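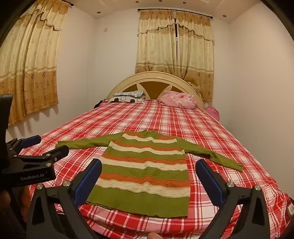 Kudavar is a knitwear care and repair workshop run by Julián Lorente and Macarena Soler. We wash, block, mend, fold and store knitted garments for private customers and for three small shops. Most of the work starts with the garment laid flat, front up, with the collar at the top and the sleeves spread out to the sides. Laid that way on a plaid bedsheet, a striped jumper in olive green, burnt orange and cream shows most of what we need to know before a fold is made: the ribbed collar is slightly crumpled, a soft ridge runs up the middle and lifts the stripes, and the bottom edge of the hem is a little uneven. Each of these is dealt with at a different stage.

## What we do

Our work falls under four headings.

- **Washing and drying.** Hand wash or wool cycle, according to the label. Drying is always flat, on mesh.
- **Blocking.** The damp garment is brought back to its recorded measurements and left until dry.
- **Mending.** Holes, dropped stitches, worn cuffs and loose seams. We keep 33 shades of darning wool in stock and order others as needed.
- **Folding and storage.** Garments are folded to a fixed width, wrapped in cotton and kept in lidded boxes until collection.

We do not dye, felt or shorten garments. We do not take fur, leather or anything with a glued trim.

## How we fold

The method is called the Trimari fold, after the street where the first workshop stood. It has been changed twice, most recently in May, when the sleeve step was moved ahead of the side step for heavier knits.

1. Lay the garment front up and smooth it from the middle outwards with the flat of the hand. Do not pull at the hem.
2. Close the collar so that the front and back ribbing lie together.
3. Turn the garment over. Bring each sleeve across the back in a straight line, then turn it down parallel to the side seam.
4. Fold both sides in to the width of the board. Our standard board is 33 cm for adults' sizes.
5. Bring the hem up to one third, then fold again to the collar.

Horizontal stripes are a useful check. If the bands meet level at the side folds, the body is square. If they step up or down, the garment goes back to step one. Raised textures such as cables are folded once only over any given row, and the finished piece is stored on top of the stack — never under it.

Sleeves cause most of the trouble. A crease at the elbow will set if it is folded in and left for a season, so it is smoothed out by hand before step three. Cuffs are left unfolded.

## Surfaces

We work on beds and tables. A bed gives a large area at the customer's home and a little grip under the wool, which helps with wide garments. The sheet should be pulled tight first. A table is better for measuring and is used for all blocking. Home visits are limited to 18 garments.

## People

Julián Lorente handles washing, blocking and the measurement records. He trained as a textile technician and spent 16 years in a knitting mill before the workshop opened.

Macarena Soler is responsible for mending and for the folding instructions supplied to customers. She also teaches the Rieger course, a short class in flat folding and seasonal storage held in our back room.

## Storage and collection

Boxes are kept at the Terkow store, on open shelving clear of the floor. Each box carries a card with the garment list, the date of the last wash and the fold used. Please give three working days' notice for collection — more if an item is waiting to be mended.

Page last revised 3 February 2022.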